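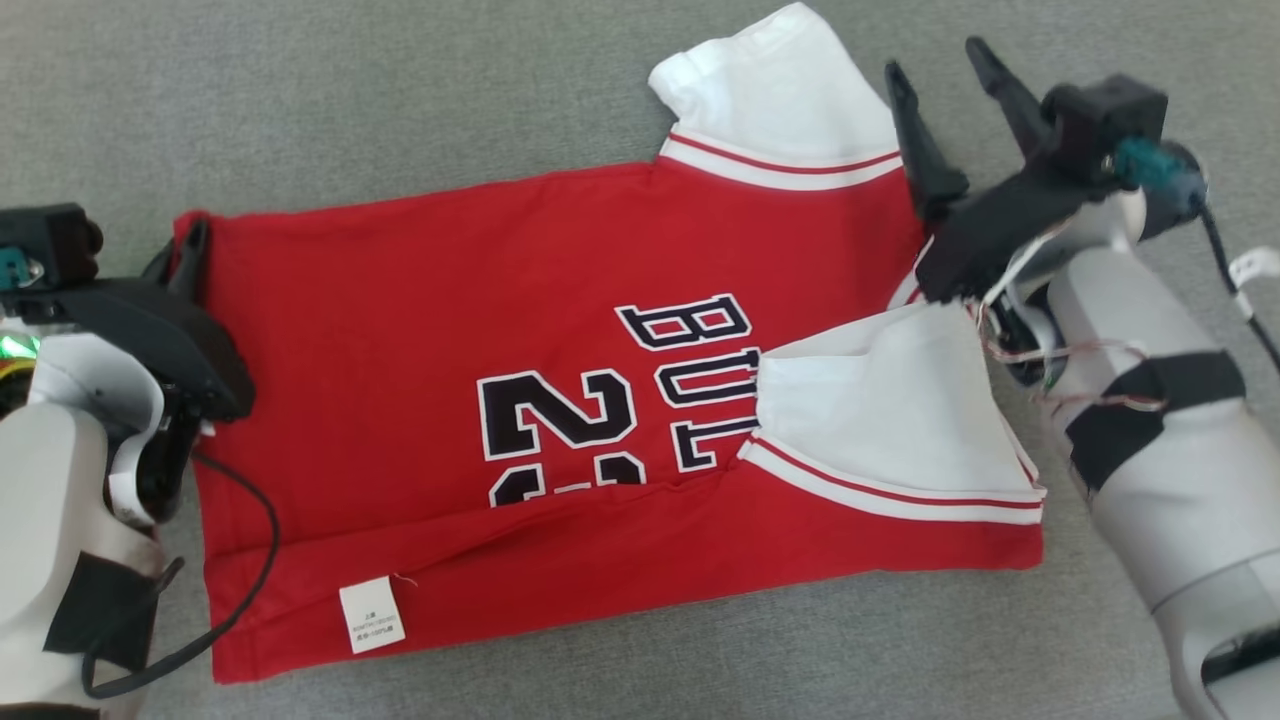
Session 4: Writing up a game when you only have ten minutes

Hello again, and thanks for sticking with me after last session's marathon on interviews. These notes cover what I said about match reports, plus the bits I forgot (sorry, Joana!).

Start with the turn

Your first sentence needs the teams, the score and the moment the game changed. I'd like all three in under 40 words. Look at Gizella's piece on the Gremano v Mestura football final: she had Mestura's goal-line stand in her opening line, and I was hooked. My own first draft of the same game began with the weather. Don't do that.

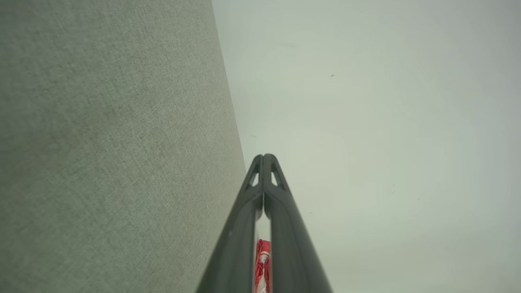
Yards come next, but go easy on them. Gremano ran for 198 yards and threw for 145, and you could pack both into one sentence and move on. If a runner has had a huge night, give him his own paragraph and tell me about one carry properly – where he started, who missed him, how far he got. One good run beats a list of nine.

Check your sums

Quarter scores must add up to the final score. I know, I know, but Valter's practice report had Mestura on 24 in the text and 27 in the box, and I read it twice before I spotted it (he's forgiven). Do the adding on paper, with the scorer's sheet next to you.
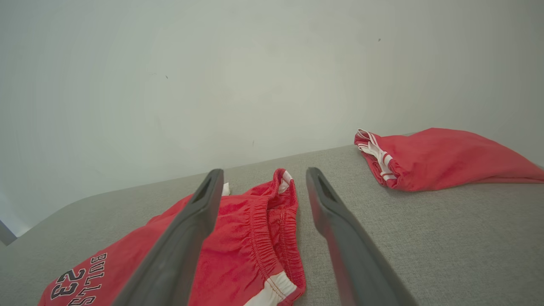 Penalties are where most people slip up. There were 11 in that final and you only need the ones that moved the story along, so the holding call that wiped out a touchdown goes in and the early false starts can stay out.

For next time

Write up the second half of the Ngubane tape, nearly 300 words, no quotes. Lena's version came in at 293 and reads beautifully, so ask her nicely if you'd like to see it. Send yours to me by September 20, 2026, and please put your name on it!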